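I've been making sourdough crackers from discard for three winters now, and I get asked for the method often enough that I'm finally typing it up. Fair warning, I talk a lot. If you only want the amounts, scroll to the list, grab them, and go -- I won't be offended!

Discard is the bit of starter you take out before you feed the rest. You can throw it away, and for my first year I did, feeling bad every single time. Then my friend Larasati Sutanto handed me a jar of crackers and told me what was in them, and I haven't tossed any since.

## What you need

- 1 cup of sourdough discard, straight from the fridge is fine
- 1 cup of all-purpose flour, plus more for rolling
- 4 tablespoons of soft butter (olive oil works, see the notes at the end)
- 1/2 teaspoon of fine salt
- 1 tablespoon of dried herbs, whatever you like
- A little oil for brushing
- Flaky salt for the top

You'll also want a rolling pin, parchment paper, two baking sheets, and a pizza wheel or a knife. I use a plain pastry brush for the oil, though I've used the back of a spoon plenty of times and the crackers didn't care.

## Step 1: Mix the dough

Put the flour, salt and herbs in a medium bowl and stir them with a fork. Add the discard and the butter and keep stirring until it gets too stiff for the fork, then go in with your hand. It'll look wrong for a minute, all dry crumbs at the bottom and sticky stuff on your fingers. Keep squeezing. It comes together into a smooth lump that feels a bit like modeling clay.

If your starter is runny, the dough may stick to everything. Add flour a spoonful at a time. If your starter is on the thick side you might need a teaspoon or two of water. I keep mine thick, and I almost always end up adding the water.

Split the dough in half, pat each half into a flat rectangle, and wrap them up. Into the fridge for 30 minutes, or all day if life gets in the way. I once left some for four days and those crackers were the best batch of the year, really sharp and almost cheesy.

## Step 2: Set yourself up

While the dough chills, heat the oven to 350°F and get your small things out. I like having a cup of water and a little bowl of salt on the table before I start, and then another little bowl for herbs, and before I know it there's stuff everywhere. My mother would be appalled. But once your hands are floury you really don't want to be opening cupboards!

Pick your widest surface for this. I used to roll on the counter next to the stove, and I kept bumping the paper into the toaster and tearing the dough. The table is so much nicer, even with clutter on it -- just leave yourself a clear patch as big as your baking sheet.

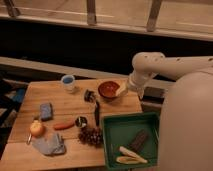 ## Step 3: Roll it thin (thinner than that)

Lay a sheet of parchment down and dust it with flour. Put one piece of dough in the middle, dust the top, and roll from the center outward, giving the paper a quarter turn every few passes. You're going for 1/16 of an inch. I have never once measured it. What I do is lift a corner, and if it droops right over my finger like cloth, it's thin enough.

This is the step that makes or breaks them. Thick crackers puff up in the middle and stay chewy, and by the next day they're dog biscuits. If the dough keeps springing back on you, walk away for five minutes and let it relax, then try again.

Don't worry about a neat shape. The ragged bits around the outside brown first, and they're the ones I eat standing up at the oven.

## Step 4: Top and cut

Slide the parchment, dough and all, onto a baking sheet. Brush the dough lightly with oil and sprinkle on the flaky salt. Go easier than you think you should. The crackers shrink a little and the salt doesn't.

Run the pizza wheel through the dough in long lines one way, then the other. Mine come out an inch and a quarter or so across. You don't need to separate them, they pull apart by themselves as they bake. Then prick each one once or twice with a fork. I skipped the pricking one time when I was in a hurry and got a whole tray of tiny pillows. Cute, but useless for dip.

## Step 5: Bake

Give them 20 to 25 minutes, and turn the sheet around halfway through. Start checking at 18. You want golden brown all over with darker edges. Pale crackers taste like flour, so be brave and leave them in a bit longer.

If the outside ones are done and the middle ones aren't, pull the done ones off with a spatula and put the rest back. I do this with pretty much every tray.

Move them to a rack and let them cool all the way. They crisp up as they sit, so don't panic if they bend a little when they come out.

## Notes and swaps

**Oil instead of butter.** Use three tablespoons. The dough is softer and the crackers are more brittle, good with soup.

**Whole wheat.** I've gone up to half. Past that they taste a bit dusty to me, but my neighbor likes them that way.

**Toppings I keep going back to.** Sesame seeds, cracked pepper, or grated Parmesan pressed in with the rolling pin. Watch the cheese ones closely for the last five minutes.

**They went soft.** Spread them on a sheet and give them five minutes at 300°F. Good as new once they cool.

**Keeping them.** A jar with a tight lid, a week on the counter. The raw dough freezes well too, wrapped flat. Thaw it overnight in the fridge and pick up again at Step 3.

If you try them with rye, please leave a comment and tell me how much you used. Mine keep cracking when I roll them and I'd love to know what I'm doing wrong.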